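Our club got the Ovau gripper kit in February and I've been meaning to write it up ever since! We paid 834 for the pair of arms, with the slim fingers.

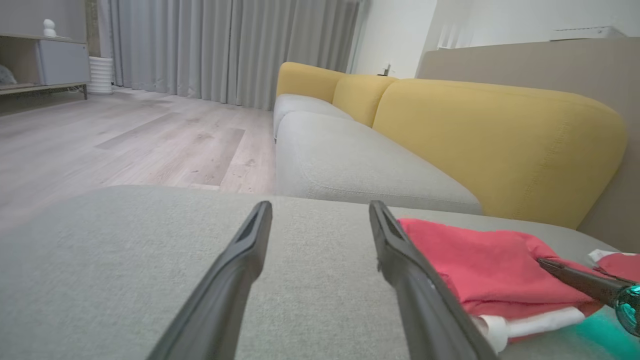
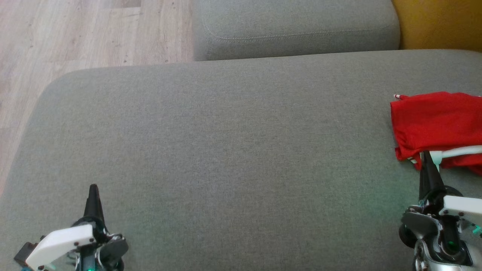 Setup took Parisa and me one long evening (the manual is terrible, the spare screws are great). Tapered tips like these suit cloth, and a crumpled red one on a gray sofa is a nice fair test for beginners. I do wish the green light could be dimmed. Still, four stars from me, and the juniors want a second kit.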